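CLONDSTEAD – A missed letter should not cost a family its home. In this city it can, and since September it has done so more often than the housing authority likes to admit.

The rule is simple enough. Every household in subsidized housing must confirm its income once a year. The notice goes out by regular mail, and the tenant has 41 days to return the form with proof attached. If the form does not arrive, the subsidy stops and full rent is charged from the first of the next month. For a two-bedroom unit at the Lazaridis buildings, that means a jump of $751.

Few people who live there can pay that even once. By the time a tenant gets an appointment to sort it out, she is behind, and the eviction process has its own clock.
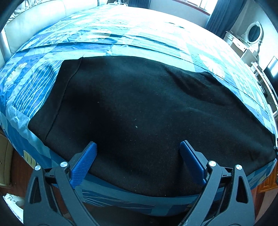
The authority's own figures show 1,937 households were sent the notice this fall. Almost 160 lost their subsidy. I have spoken with several of those tenants, and none of them earned too much to qualify. One had been in the hospital. Another sent the form to the old office on Jitirach Street, the address still printed on the return envelope. A third has trouble reading English and thought the letter was an advertisement.

Officials say that public money has to be accounted for, and I agree. Checking incomes once a year is reasonable. Cutting people off before anyone has tried to call them is a different matter. The authority has their phone numbers. It uses them when the rent is late.

The new online system, Gomix, was supposed to fix this. It sends reminders only to tenants who have already made an account, and to make an account you need a code that comes in the same letter people are missing.

The changes needed are small. Call before cutting anyone off. Send a second notice, in the language the tenant asked for when she moved in. When a late form shows that a family qualified all along, restore the subsidy back to the day it stopped and drop the arrears.

The board can do this by a vote at its next meeting. It does not need new money from the state or a consultant's report. Tenants who have already received eviction papers should have them withdrawn until that vote is held.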